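4.2 Where guests put their things, and what they call the places

We came to the matter of the bedside by a rather roundabout path. The study began as an inquiry into the words people use for small household surfaces, and our first plan was to stay out of bedrooms altogether, partly out of politeness and partly from a feeling that kitchens would give us all we could want. Kitchens did give us a good deal, as readers of Section 3 will remember. But when we sat down with the diaries returned by guests at the Plundow and Halliday inns, it was the bedside that filled page after page, and we would have been foolish to look away from it.

In all, 114 diaries came back to us, of which 60 were from Plundow and the rest from Halliday. Guests had been asked to write, in whatever words came naturally, where they had set down their keys, glasses, books, medicines and drinks before going to sleep. We gave no list of furniture terms and took some trouble to keep such words out of the instructions (an early draft had "nightstand" in it twice, and we are grateful to the front desk at Halliday for catching it before printing).

The first thing that struck us was how seldom a writer kept to one word. A guest might put a glass of water "on the nightstand" in the evening and pick it up from "the little table" the next morning, with no sign of having noticed the change. We had expected older guests to favor "night table" and younger ones "nightstand," and there is a faint pattern of that kind in the Plundow diaries, but it disappears at Halliday, and we would not want to lean on it. What seems to matter a good deal more is what the writer was doing. When something was put away for the night, and especially when a drawer came into the story, "nightstand" was the favored word. When something was only set down for a moment, "table" or even "the side" would do.

The telephone deserves a paragraph of its own. Very few guests reported using one, yet it turns up in the diaries constantly as a landmark: "next to the phone," "behind the phone," "I moved the phone." One Halliday guest gave the better part of a page to the cord and its habit of catching on a water glass. We have come to think of the telephone as doing the work that a lamp does in the home diaries of the Mallance survey, where "under the lamp" is easily the most common phrase of place. It gives the surface a front and a back, and on a round top, without corners to speak of, that is a real help to a person trying to say where the glasses went.

Shape matters in another way too. Writers with square tables spoke freely of edges and corners, while those with round ones fell back on the wall, the bed or the drawer to get their bearings. The word "rim" came up more often than we had guessed it would, usually in thanks for a pen that had stayed put. We return to this in Section 5, where the Itham interviews let us ask people directly what they meant. 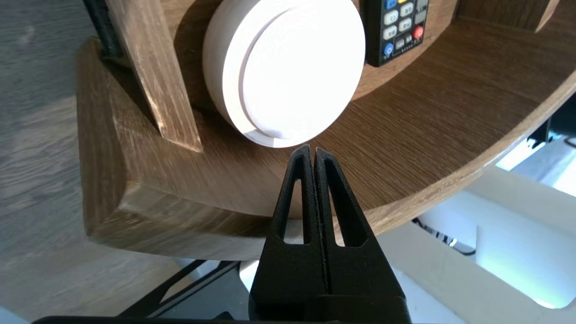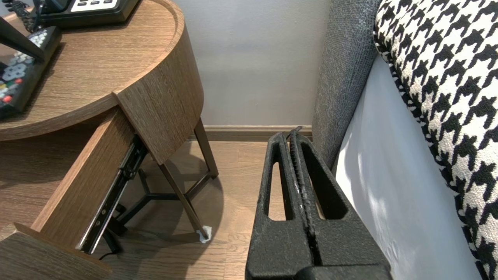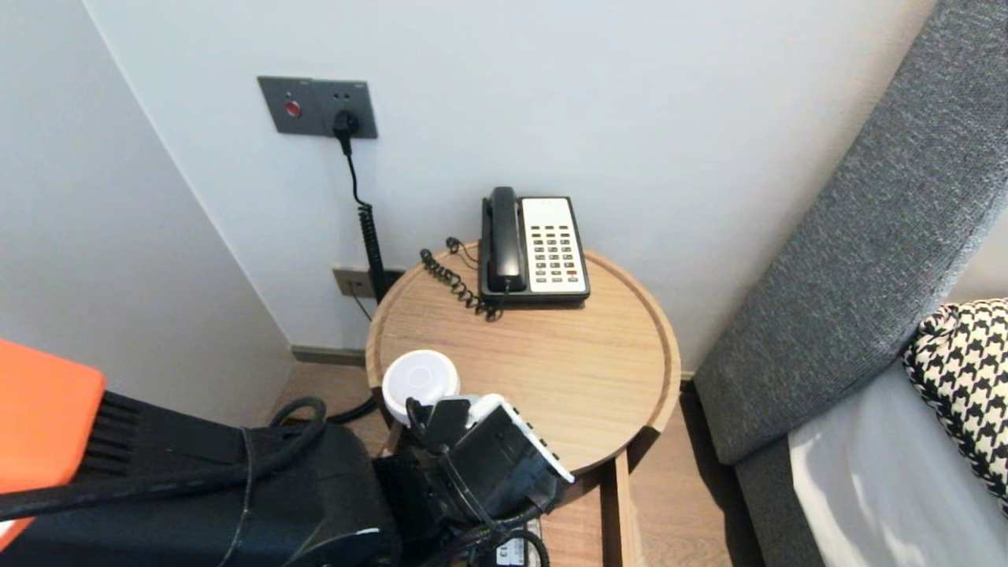
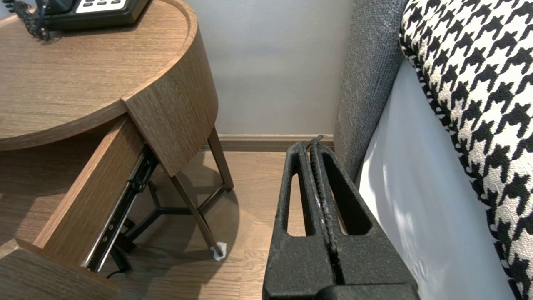

Figure 3. Round bedside furniture in wood. The desk telephone discussed in the text is of the kind in the third picture; open drawers are seen in the second and fourth.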